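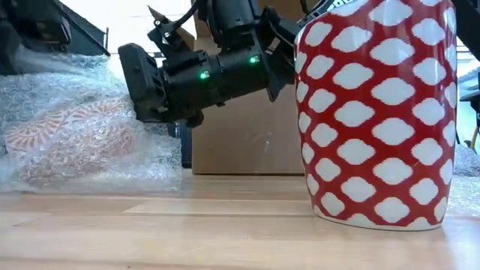 In praise of the big red vase (and how to pack one)

I have been meaning to write this one for ages, and now that there is a move on the horizon I finally have an excuse. It's about packing vases. Yes, a whole post about packing vases! If you came for the garden update you'll have to wait until November, when I'll have a garden again and can tell you how bad it is.

Let me start with the red one, because it is my favourite thing in the house and has been for years. It's ceramic, glossy, tall, and covered in rows of white rounded spots with soft feathery edges, a bit like ikat cloth where the dye has crept along the threads. The red runs between the spots like a lattice, all the way round the curve, and then it stops at a plain white band at the foot. I love that band. It gives your eye somewhere to rest after all that pattern. The shape is good as well – widest up near the top and narrowing gently on the way down, so it has proper shoulders.

I bought it in Zitasberg, in a shop called Kerekes that sold lamps, mainly, with a shelf of pots at the back that looked as if they'd been put there while someone thought about where they should go. It cost 155, which was a lot more than I had planned to spend on that trip (I had planned to spend nothing), and I carried it home on my knees on the train wrapped in two jumpers and a beach towel. It survived! I wouldn't recommend the method. My legs were numb by the second change.

Since then it has lived in three homes and I've got much better at wrapping it, so I thought I'd write down what I do now.

Get a box that's too big

My old mistake was looking for a box the vase would just slide into. It feels neat and it feels safe, and it's neither. You want room for a thick layer of padding on every side, and underneath, and on top. A plain brown cardboard box is perfect as long as the corners are still crisp. If you press on a corner and it gives like a ripe peach, use that box for cushions.

I tape the bottom seam three times, once down the middle and once on either side, and then once across for luck. The tape I'm using at the moment is from Stelterer and it's lovely stuff, it tears by hand in a straight line. I have gone through so much bad tape in my life. The kind that splits lengthways and leaves you picking at the roll with a fingernail at eleven at night. Never again.

Fill the inside first

Tall vases are hollow (obviously) and all that air does nothing for them. I scrunch up paper and feed it in until it's full but still has some bounce when you push on it. Don't ram it down. Start with small balls of paper for the narrow part near the foot, then bigger ones as it opens out, and finish with a puffy one sitting slightly proud of the rim.

I use plain packing paper these days. Newspaper is fine if the inside is glazed, but I once used it in a matt white jug and spent a whole afternoon scrubbing grey smudges out of it with bicarb.

Tissue, then bubble wrap

This is the bit I enjoy most. One layer of tissue goes straight on the glaze, smoothed round and tucked in at the top. Then the bubble wrap. People argue about bubbles in or bubbles out and I have tried both and I'm firmly a bubbles-in person, as the flat side takes the tape better and the parcel slides into the box without catching.

Lay the wrap out flat on the table with plenty to spare at both ends, lay the vase on its side, and roll. Keep one hand on the vase the whole time. I go round 2 full turns for something small and keep going for a big one like the red, up to 35 minutes from start to finish if I'm being fussy and there's something good on the radio. Fold the spare wrap over the rim and under the foot and tape those ends down, then give the rim another piece all of its own. Rims are where the chips happen.

A tip I picked up from a potter's stall in Floditz: put the tape only on the plastic, never across a gap where it might touch the pot. I had been doing that wrong for years and wondering where the sticky lines came from.

Into the box

A nest of scrunched paper at the bottom, as deep as your hand is wide. Vase in, upright, foot down. Then paper all the way round the sides until it can't wander. Close the flaps, pick the whole thing up and give it a gentle rock. If you can feel anything shift, open it and add more paper. I always have to add more paper.

Write on the side as well as the top, as the top is no help at all once there's another box on it. I write the room, then FRAGILE, then an arrow. And I don't put anything else in with it! It's so tempting to pop a couple of mugs in the gaps. Resist.

Odds and ends

Clear the table completely before you begin, and take your rings off. I work on the big light wooden one because it's a good height, and I put a folded blanket down for anything heavy.

Save your bubble wrap. Mine is on its third move, and apart from a few flat patches (I may have popped some of them) it's still going strong. I keep it in a pillowcase on top of the wardrobe.

Unpack the vases first at the other end. It makes no sense at all when you can't find the kettle, but I did it last time, stood the red one on the bare floor by the window, and the place felt like mine before the sofa was even through the door.

Next up is the glass cupboard, which I've been walking past with my eyes shut. If you have a good way of packing wine glasses with very thin stems, please leave it in the comments, I would love to hear it.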